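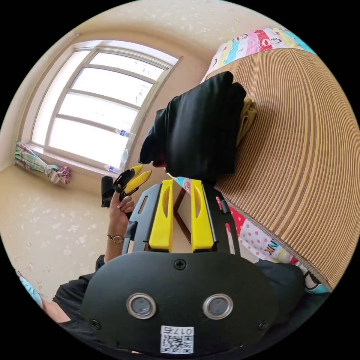

Perkari has been pulled from the schedule with two episodes of season 5 unaired

Dec 14, 2021

The listing for Perkari changed overnight. The last two episodes of the season, which had been down for this week and next, are gone from the channel's guide, and the slot now holds repeats of Furnum. The streaming page still shows all the earlier episodes. The finale artwork has been replaced with the generic season card.

The channel's statement is two sentences long. It says the episodes will be shown "at a later date" and thanks viewers for their patience. It gives no cause. I have seen three theories passed around, and only one of them fits the dates.

The first is ratings. The numbers fell in November, but they fell for everything in that slot, and a channel that has already paid for a season rarely saves money by holding back the end of it.

The second is that Malathi Menon has left the show. Her character, Inspector Hidayat, is missing from most of episode 8, and people have taken this as a sign. Episode 8 was shot out of order, during the same block as episode 3, and she is in every scene of episode 3. An actor can't be in two units on the same day. Her name is also still in the opening titles, in the same position as before.

The third is music rights. The season uses a piece by the group Brullier as a recurring theme, first in the hospital corridor and then over the end credits from episode 4 onward. Last month the streaming versions of episodes 4 and 6 were replaced without notice. I still had the broadcast recordings, so I compared them. The picture edit is identical in both. The credits music is different, and in episode 6 the corridor cue has been swapped for a plain string pad that starts slightly late and covers the first word of dialogue.

That looks like a clearance that ran out or never covered streaming. If the finale leans on the theme as heavily as the trailer did, replacing it means a new mix of the whole closing sequence - and probably new music written to fit the existing cut.

Someone on the old message board started a petition to get the episodes back by New Year. It had 2,000 signatures when I looked and had gained 100 more by lunch. I haven't signed it. A remix takes the time it takes, and I would prefer to hear the first word of each line.

My recordings of episodes 4 and 6 are staying on the drive. The review of episode 8 will go up on Thursday as planned, with the part about the finale taken out.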